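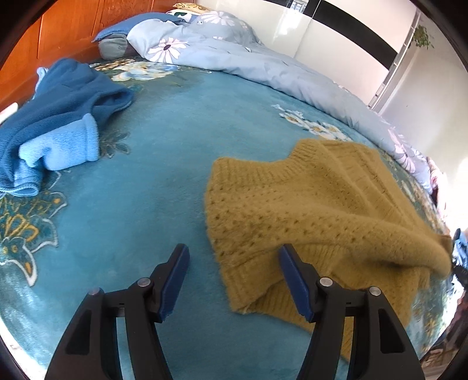
Page 1 of 1

Travoldale Laundry and Linen Help Desk
Ticket 1940
Subject: Fibre transfer and pilling, mustard openwork jumper, blue fleece, teal plush blanket
Opened by: Rakiya Nwachukwu
Handled by: Jhair Restrepo
Priority: normal
Status: closed, see last entry

Original report, 8:10 am

I have a mustard-yellow knitted jumper with rows of little holes in it and ribbed bands. It's a Sunholm, second winter. For the past few washes it has come out with teal fluff all over it. The fluff sits in the holes and along the ribbing and a lint roller only gets the top layer. I also have a blue fleece that has started to go rough on the outside, and it has picked up some mustard fibres.

The teal is the colour of the plush blanket on my bed. I put clean clothes on the bed to fold them, so I don't know if the fluff is coming from the bed or from the washer. The washer is a Truvmont front loader and I clean the door seal every month. The jumper is also a bit fuzzier than it was when I bought it.

What I'd like to know:
Where the teal fluff is coming from.
How to get it out of the holes without pulling the knit.
Whether the fleece and the jumper can go in the same load.

Reply, Jhair, 9:25 am

Thanks for the photo. A few questions before I suggest anything.

1. Has the blanket been through the washer in the same week as the jumper, or in the same load?
2. What cycle and spin speed do you use for the knits?
3. Do you use a mesh bag?
4. Does the care label on the jumper give a fibre content? Mustard knits of this sort can be wool, acrylic or a blend and I can't tell which from a picture.
5. Are the clothes dried on a rack or in the dryer?

Please don't use a fabric shaver on the openwork yet. The guard can catch the edge of a hole.

Reply, Rakiya, 12:40 pm

1. Blanket goes in on its own, but usually right before the clothes. I do it first so it has the whole day to dry.
2. Everything goes on Daily Mix, 1000 spin.
3. No bag. I have one somewhere.
4. Label says acrylic and wool but the percentages have washed off. The symbol is the tub with a hand in it. I hadn't noticed that before.
5. Fleece in the dryer on low. Jumper over the back of a chair, sometimes the rack.

Reply, Jhair, 1:15 pm

That helps. There are two likely sources and we can test them one at a time.

Source A is the washer. Plush sheds, more so when it's newer, and some of it stays in the drum, the seal and the pump filter. The next load picks it up. Cleaning the seal once a month won't catch what came off the blanket an hour ago.

Source B is the bed. Freshly dried acrylic holds static and will lift loose pile off anything it's laid on.

Test 1 — drum check
Run the blanket as normal. When it comes out, wipe the inside of the drum and the fold of the seal with a damp white cloth. Open the pump filter, with a tray under it, and see what's in there. Then run a rinse and spin with the drum empty and wipe again with a clean cloth.

Test 2 — bed check
Roll the jumper as clean as you can get it. Lay it on a white cotton sheet or pillowcase for an hour, then check it. Next, lay it flat on the blanket for an hour and check again. Don't rub it, just put it down and pick it up.

Write down what you see each time, even if it's nothing. Leave the jumper out of the washer until we have both results.

For the jumper itself, your cycle is too rough. A tub with a hand in it means hand wash, or the hand wash or wool program if your machine has one. The 1000 spin is probably where the fuzz is coming from.

Reply, Rakiya, 5:50 pm

Test 1 done. First cloth was teal, a lot of it, mainly from the bottom of the seal. The filter had a grey-teal plug the size of a walnut and a hair tie. After the empty rinse, the second cloth had a few threads but was close to clean.

Test 2 will have to wait until I've got the jumper rolled off. It's taking a while.

Update, Rakiya, next morning

Test 2. After an hour on the pillowcase, nothing new. After an hour on the blanket, there were a few teal bits on the side that was facing down, mostly on the ribbing. They came off with one pass of the roller. It was nothing like what comes out of the wash.

So it's mostly the washer?

Reply, Jhair, 10:05 am

Yes. Mostly the washer, with a little from the blanket surface. The bits from the bed sit on top. The ones from the washer are worked in by the tumbling, and that's why they won't roll off.

Changes to make:

Blanket
Wash it last, after the clothes, on its own, in cool water with no softener. Shake it outside before it goes in and again once it's dry. Run an empty rinse when it comes out and wipe the seal. Clear the filter after every blanket wash for now. You can stretch that out once there's less in it.

Jumper
Turn it inside out and put it in the mesh bag. Wool or hand wash program, cold, lowest spin you can set. If the Truvmont won't go below 600 on that program, choose no spin and roll the jumper in a towel. Dry it flat. Hanging it over a chair stretches openwork and leaves a ridge across the back.

Fleece
Inside out, zips and hooks closed if it has any, cool wash. Keep it out of the jumper load. Fleece pills when it rubs against a textured knit, and the knit sheds onto the fleece, so you get it both ways. It doesn't need the dryer. Low heat won't ruin it in one go but the roughness builds up.

Getting the teal out of the holes
Work dry, over a towel, with good light. Put one hand inside the jumper so the knit is supported. Use a soft toothbrush in one direction, along the rows and not across them. Lift what's left with the sticky side of masking tape, pressed down and pulled straight up. For the ribbing, stretch it a little sideways with your fingers so the ribs open, then brush down the channels. Tweezers are fine for single threads if you're sure the thread is teal.

Reply, Rakiya, 2:30 pm

Found the mesh bag. It's a Quách one, quite fine mesh. Is that okay or does it need to be the open kind?

Also, can I keep folding on the bed? There isn't anywhere else the right size.

Reply, Jhair, 2:55 pm

Fine mesh is better for this. It keeps loose fibres out as well as in. Don't fill it, the jumper should be able to move around.

Folding on the bed is fine. Put a flat sheet over the blanket first and fold on that. Fold the jumper soon after you put it down — if it sits in a heap the ribbed edge can turn under and set that way, and then you'll be steaming it flat. Don't store it on a hanger.

Update, Rakiya, 7 days later

Washed the jumper in the bag, wool program, 400 spin. It came out with no teal on it that I could see. One sleeve had a bit of old fluff in it that I'd missed with the brush. It dried flat on the rack overnight and the ribbing is sitting properly.

Blanket went in last. The filter had about half of what it had before. Wiped the seal.

Fleece is still rough. The mustard bits brushed off but the surface feels the same. I've stopped putting it in the dryer.

Reply, Jhair, 11:20 am

Good result on the jumper. The fleece won't go back to how it was, as the ends of the fibres have already balled. You can use the fabric shaver on it, since there are no holes to catch. Lay it on a hard table, keep it flat and go lightly. Do a patch near the hem first.

The filter amount should keep dropping over the next few blanket washes. If it goes up again, check the blanket for a thin or bald area and let us know.

Closing note

Cause: plush fibre left in drum, seal and filter, carried into the next load. Fast spin and no bag made it worse on the knit. Minor transfer from blanket surface.
Fix: wash order changed, empty rinse after blanket, mesh bag and wool program for jumper, fleece washed separately and air dried.
Outstanding: fleece pilling, customer to try shaver.
Ticket closed by Jhair Restrepo. Reply to this ticket to reopen it.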